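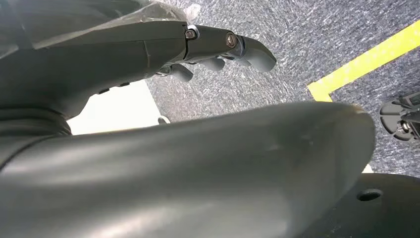
*Small screws at the hinge points of a finger. The one nearer the fingertip has a slotted head.*

# Screws: loose, stuck, stripped and missing

Most of what goes wrong around a house is a screw that has worked loose or one that won't come out. These notes cover both, along with hinges, wall plugs and the business of keeping small parts together while something is in pieces on the table.

## Pick the right driver first

A slotted screw wants a blade that fills the slot from side to side and goes all the way to the bottom. If the blade rocks when you twist it lightly, go up a size. If it hangs out past the head, go down one, or you will scratch whatever is next to it.

For cross-head screws, try the driver in the head before you put any weight on it. A #2 fits most cabinet hardware and door hinges. Battery covers and eyeglass-sized screws take a #0 or #00. There are several kinds of cross head that look nearly alike, and a driver made for one will sit in another and then jump out when it matters. Try two or three before deciding the screw is ruined.

Throw out rounded drivers, or grind them down and use them for opening paint cans.

## Loose hinge screws in wood

Open the door and put a wedge or a folded magazine under the far corner to take the weight. Take out the loose screw and look at the threads. If they are packed with wood dust, the hole is worn.

Dip wooden toothpicks or a sliver of softwood in wood glue, push them in until the hole is snug, and snap or cut them off flush. Leave it overnight. Drill a narrow pilot hole and put the same screw back. Matchsticks work too, with the heads cut off.

On a heavy door, use a longer screw in the top hinge, on the jamb side, so that it reaches the framing behind. One is usually enough. Tighten it slowly and check the gap along the top of the door as you go. Too much pull will move the door over and it will bind on the hinge side.

Do one hinge at a time and leave the others fastened.

## Loose screws in metal

If a screw in a lamp, a pan handle or a bike rack keeps backing out, clean the threads with rubbing alcohol, let them dry, and put on one small drop of removable threadlocker (the blue kind). Keep it away from plastic, as it can make some plastics crack. Don't use it on cookware. For a pan handle, a split lock washer under the head does the job.

Joints that are supposed to move need a bit more care. Tighten the screw until the joint stiffens, then back it off until it moves freely with no side play. Folding rulers, scissors and pliers with a screw pivot are all set this way. A drop of light oil after adjusting, worked in by opening and closing, then wiped off.

## Stuck screws

In order, from least trouble to most:

1. Clean the slot or recess with a pin. Old paint in the head causes more slips than rust does.
2. Put in the correct driver and give the handle one firm tap with a hammer.
3. Try turning it slightly tighter before loosening.
4. Penetrating oil, then leave it alone. Fifteen minutes is the least worth bothering with. Overnight is better.
5. On bare metal well away from plastic, fabric or finish, hold a soldering iron to the head for a minute, wipe off any oil first, and try again while it is still warm.

Push hard and turn slowly. Most of the effort should go into keeping the driver seated.

## Stripped heads

Lay a wide rubber band flat over the head and press the driver into it. This works on shallow damage and not on deep damage. If the head stands proud, grip it with locking pliers. If it doesn't, cut a new slot with a thin file or a rotary tool and use a flat blade.

Marisol Gallagher wrote in to say that she uses a dab of valve grinding compound on the driver tip in place of the rubber band. I have tried it since on two cabinet screws and it gave a better grip. Wipe it off afterward, it is abrasive.

## Keeping parts together

Take an egg carton and number the cups with a marker. First screws out go in cup 1, next in cup 2, and so on. Put it back together from the highest number down. If the thing has screws of different lengths, push each one through a sketch of the part drawn on cardboard, in the place it came from. A long screw in a short hole will come out the other side or crack the case.

For spares I keep 11 jars on the shelf over the bench, sorted by length and not by type. It sounds wrong, but length is what I am usually looking for.

## Wall plugs

- Match the drill bit to the plug, not to the screw.
- Mark the depth on the bit with tape.
- Blow or vacuum the dust out of the hole before the plug goes in.
- If the plug spins, pull it out and go up a size. Filling around it rarely holds.
- Turn the power off before drilling above or below an outlet or switch.

## Small things

Rub a screw on a bar of soap or a candle stub before driving it into hardwood. Wax is the better choice for brass.

Drive a steel screw of the same size first when using brass ones in oak, then take it out and put the brass one in.

Magnetize a driver by stroking the shaft with a magnet, always in the same direction. Drop it on concrete a few times and you will need to do it again.

Check the screws on chair legs and bed frames in December, when the heating has been on a while and the wood has shrunk.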